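Search this site
Enter keyword Go

Visitor chair

A visitor chair, also called a guest chair or side chair, is a seat intended for short or occasional use by a person other than the regular occupant of a room. Visitor chairs are found in offices, clinics, schools, libraries, banks, and meeting rooms. They are usually lighter and simpler than task chairs, have few or no adjustable parts, and are often made to be stacked or linked in rows.

The term is used loosely in the furniture trade. Some makers apply it only to chairs with four fixed legs or a bent tube base, while others include any unpowered office chair sold without wheels. In libraries and schools the same product may be listed as a reading chair or a conference chair.

History

Before the growth of large offices, visitors to a place of business were usually offered whatever seat was at hand, often a dining chair or a bench. As clerical work moved into purpose-built rooms, furniture was ordered in sets, and catalogs began to list a chair for the desk and a second, plainer chair for the caller. The two were commonly made in the same wood and finish.

Steel tube brought a major change in the twentieth century. Tubing could be bent in a single run to form the legs, arms, and back supports, which reduced the number of joints and lowered the cost of repair. The cantilever base, in which the seat is carried by two front uprights and a floor loop, became a common form for visitor seating and remains in production in many countries.

In the town of Trernton, the furniture works known as Gremov produced visitor chairs for public buildings over several decades. Its best-known model, the Durkico, was first offered with a plywood seat and later with a padded one. A single order for the Trernton municipal offices came to 2,255 chairs, delivered in batches of 300 or fewer. The works also supplied linked rows for waiting rooms, though these sold in smaller numbers. Gremov was later absorbed by De Luca, which kept the Durkico name for a line of stacking chairs.

Construction

Most visitor chairs have four main elements: a frame, a seat, a backrest, and, in many models, a pair of armrests. Frames are made of steel, aluminum, solid wood, laminated wood, or molded plastic. Steel frames are normally powder coated or chrome plated. Glides of plastic or felt are fitted to the feet to protect the floor, and these are the parts most often replaced.

Seats and backs may be bare or padded. Padding generally consists of foam glued to a plywood or plastic shell and covered in woven fabric, vinyl, or leather. Dark covers are widely chosen for public rooms, as they show wear and light soiling less readily. Mesh backs came into use later and are valued in warm rooms, although they are harder to mend once torn.

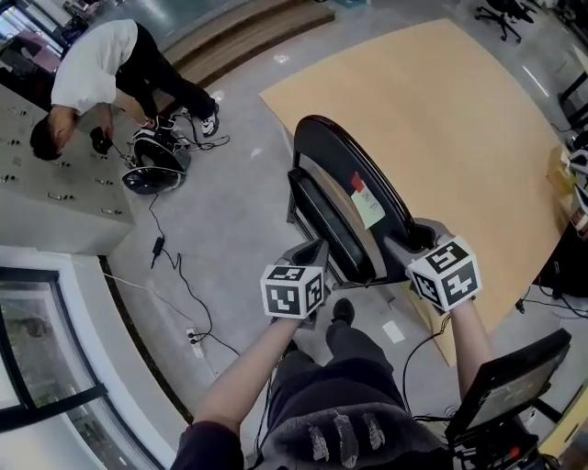 Black chair with padded back and curved frame, at a light wooden tabletop.

Dimensions vary with purpose. A seat height of 17 inches is typical of chairs placed at a standard desk or table. Lounge versions are lower and deeper and are not suited to writing. Where chairs are to be used with tables, the height of the armrests must be checked against the underside of the table, and chairs without arms are often preferred for this reason.

Stacking and storage

Stacking chairs are shaped so that the frame of one passes over the frame of the next. High-density models, with thin wire frames, can be stacked in large numbers on a wheeled cart. Padded chairs stack less closely, and makers state a safe limit for each model. Nesting chairs, in which the seat folds up and the frames slide together from front to back, are an alternative in rooms where lifting is to be avoided.

Labeling and inventory

Institutions that own large numbers of chairs commonly mark them for inventory. Marks may take the form of a metal plate under the seat, a printed sticker, or a stamped number on the frame. Temporary notes are also used during moves and room changes, and may be fixed to the backrest, where they can be read without turning the chair over. Adhesive labels can leave residue on vinyl and may lift the surface of some fabrics if left in place for long periods.

Care

Frames are cleaned with a damp cloth and mild soap. Fabric covers are vacuumed and spot cleaned, while vinyl may be wiped with most common disinfectants, subject to the advice of the maker. Screws on bolted frames tend to loosen with use and are normally tightened at the yearly inspection, which in many schools takes place in December. Chairs with cracked shells or bent legs are withdrawn from service. Replacement covers are available for some lines, including the padded Durkico, and are usually fitted by an upholsterer.

See also

Cantilever chair
Office furniture
Stacking chair
Waiting room

Shares: 17 | Comments: 2

Contact | Copyright and terms of use | Back to top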